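Trandano Clip-On Desk Lamp: Review After One Winter

Posted Sat 12 April by Teemu Kemppainen

I bought the Trandano clip-on lamp in the late fall, when the afternoons in our apartment become too dark for doing anything with small parts. I repair old radios as a hobby, and my wife sews at the other end of the same table. The ceiling light is behind us both, so we always work in our own shadow. I wanted a lamp that does not stand on the table, because the table is already full.

The lamp cost me 50 euros in an ordinary hardware store. There was a cheaper one beside it on the shelf, made by Vostero, and I will come back to that one later, as my neighbor Orvokki Kokkonen owns it and let me borrow it for a week in March.

What is in the box

You get the lamp head with the arm already attached, the clamp, a power supply and a small hex key. The manual is one sheet of paper, printed on both sides. The English part is correct but very short, and it does not say which way the clamp screw should be turned when you change it from a horizontal edge to a vertical one. I first did it wrong and the lamp hung sideways like a tired flower. If this happens to you, take the screw completely out and put it in from the other side.

The clamp

This is the best part of the lamp. It has a wide jaw with rubber on both surfaces, and it holds well on my table, on a bookshelf and on the side of a metal shelf. I left it in one place for a month and there was no mark on the table when I took it away. The rubber does smell in the first days. I put the clamp on the balcony over one night and after this the smell was weaker, though I can still notice it if I put my nose close.

The screw has a plastic handle, and I think it will be the first thing to break. It bends a little when you tighten it. So far it is in one piece.

The arm

The arm is in two parts with a joint in the middle. It reaches far enough for me, but my wife would like it longer, for she wants the light directly over the needle when the machine stands in the center of the table. The joints are stiff when new. After some weeks they became smooth, and in February the middle joint began to sink slowly under the weight of the head. The hex key is for this. One quarter turn and it stayed up again, and I have needed to do it only one time more.

There is no spring inside the arm, so you cannot move the head with one finger as with the old architect lamps. You need one hand for the arm and one for the head. When I have a soldering iron in my right hand this is not so pleasant.

The light

The lamp has three colors of light and a dimmer. The warm one is nice for reading, the middle one I use almost always, and the cold one is too blue for my taste, but it shows small scratches and bad solder joints very well. The dimmer remembers the last setting, also when the power has been cut. My earlier lamp forgot it every time and started at full power in my face.

I do not own a meter for measuring light, so I cannot give you numbers. I can only say that I read the color bands on small resistors without my magnifying glass, and before this I could not.

Reflections were my worry before buying. Our table has a bit of shine, and a bare lamp makes a bright spot which is tiring after an hour. Trandano has put a milky cover in front of the diodes, and the spot is soft and wide. If I move the head low and to the left, I do not see it at all. With the ceiling light alone you get long pale streaks on any such surface, and these the lamp does not remove, of course. You must switch the ceiling light off.

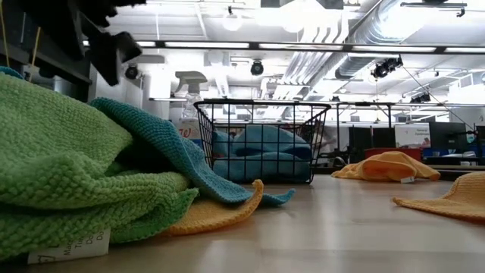
Green and teal microfiber towels on a light wood-grain tabletop, with the overhead light reflecting softly in the finish.

Telling similar colors apart is another thing I tested. My wife has many threads which look the same to me in the evening. Under the warm light a dark green and a dark blue are nearly one color. Under the middle light we both could sort them correctly, and under the cold light it was easiest, even if everything looked a little like a hospital.

Heat and noise

After a whole evening the head is warm but I can keep my hand on it. The power supply becomes warmer than the lamp. With the dimmer at the lowest step I hear a thin sound from the supply when the room is completely quiet. My wife does not hear it and believes that I imagine it. On the higher steps I do not hear it either.

Compared with the Vostero

Mrs. Kokkonen's Vostero is lighter and its arm is a bendable neck. It is quicker to aim – you just push it – but it shakes every time somebody touches the table. With a sewing machine running it never stops shaking. The clamp is narrow and did not fit over the thick edge of my table, only on the shelf. The light itself is good, and it costs less. For reading in bed I would choose it before the Trandano.

I have also read good things about the Salminen lamp with the magnifying ring. I have not tried it, and it needs more space above the table than I have.

What I would change

The switch is on the head and it is a touch switch. When I move the head I often turn the light off by mistake. A normal button on the cord would be better. The cord could also be longer. I had to buy an extension, and now there is one more cord going down behind the shelf, where dust collects.

Spare parts are a small problem as well. I wrote to the store to ask for an extra clamp screw and got the answer that only the complete lamp is sold. A metal screw from the Bindeck catalog has the same thread, according to the man in the store, but I have not ordered it yet.

My rating

Light: very good
Clamp: very good, except the handle
Arm: good
Switch: poor
Manual: poor

I give it four stars of five. My wife says three and a half, on account of the short arm, and she has started to look for a second lamp for her end of the table.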